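The Second Measurement

Toon Bakker measured the alcove twice and wrote down 100 centimeters both times. Then he drove back to the Bundholm showroom, ordered the cabinets, and went home to eat.

The cabinets came in November. They were 100 centimeters wide, as ordered. The alcove was 98.

"It was a hundred," Toon said. He was on his knees with the tape. Matúš Brabec, who had paid the deposit and was going to live with the kitchen, stood behind him in his socks.

"Maybe at the front," Matúš said.

Toon measured the front. It was a hundred at the front. He slid the tape to the back and it was 98, and he stayed there a while looking at the corner. The house was old and the wall leaned in as it went. He had been fitting kitchens for 24 years, nine of them for Bundholm, and he had measured the front twice.

"I can send them back," he said.

"How long?"

"Six weeks. Could be eight, with Christmas."

Matúš looked at the stove, which was standing in the hallway with its door taped shut. His wife was on nights at the hospital and had been living on toast. He asked if there was another way.

There was. You could take the plaster off the side wall down to the brick, and if the brick was straight you would gain what you needed. If the brick was not straight you would have a bare wall and the same problem. Toon explained this. He said he would do it on his own time and that the office at Bundholm did not have to hear about it, unless Matúš wanted them to.

"Do you want coffee?" Matúš said.

They had it standing up, from paper cups, because the mugs were packed. Then Toon went out to the van for a chisel.

The plaster came off in pieces as big as plates. Under it was a layer of green paint, and under that some more plaster, and then the brick. Matúš carried the buckets down. On the fourth trip he met the woman from the ground floor, who asked if they were nearly finished, and he said yes. 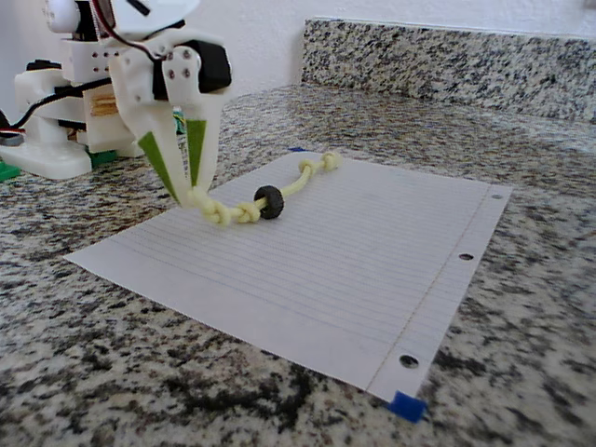
By five it was dark outside and Toon had the work lamp on. He put the long level against the brick and bent down to look at the bubble. He moved it to the back of the alcove and looked again. Then he got out the tape and held one end of it out.

"You do it," he said.

Matúš took the end. He had never measured anything more serious than a rug. He pressed it into the back corner with his thumb and Toon pulled it across.

"What does it say?" Matúš asked.

"Come and read it."

He came around and read it. It was a hundred and one.

"Again," Toon said, and they changed ends.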